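Notes for week 10 - can a machine clear the table yet?

OK, so last time we left off with Dayana's question: if an arm can weld a car door all day, why can't it do my dishes? I've been chewing on that all week (and yes, reading your responses, which were great!).

## Same motion vs. new motion

A welding arm does one motion over and over, and somebody has arranged the whole shop floor around it. A kitchen table is never arranged for anyone. The cup moved, the light changed, there's a peel where the fork was. **Write this down:** the hard part of most chores is variety - strength and speed come a long way behind.

## The Kasach numbers

We'll use the Kasach table-clearing runs from Wekesa Mwaipopo's group. All simulated, so be careful what you claim from them.

- attempts: 3,246
- object ended up where it was supposed to go: 3,051
- left over after a first pass through the failures: work it out, then sort by object type

That's about 94 percent, which sounds terrific until you picture your own kitchen. Six drops in every hundred pickups, and some of those are glass! Would you buy it? I wouldn't, not yet.

## Try it on this one

Before Friday, pick an order for clearing this table and be ready to defend it. Think about what could roll, and what you'd do about the plate - banana first, or the two together?

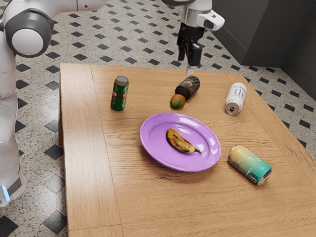
*Fig. 1. Simulated tabletop: gripper open, banana on the plate, cans and a bottle around it.*

Subira Ndung'u argued in section that cans on their sides should go first. I lean the other way, but bring me a good reason and I'll switch. One page, handwritten is fine.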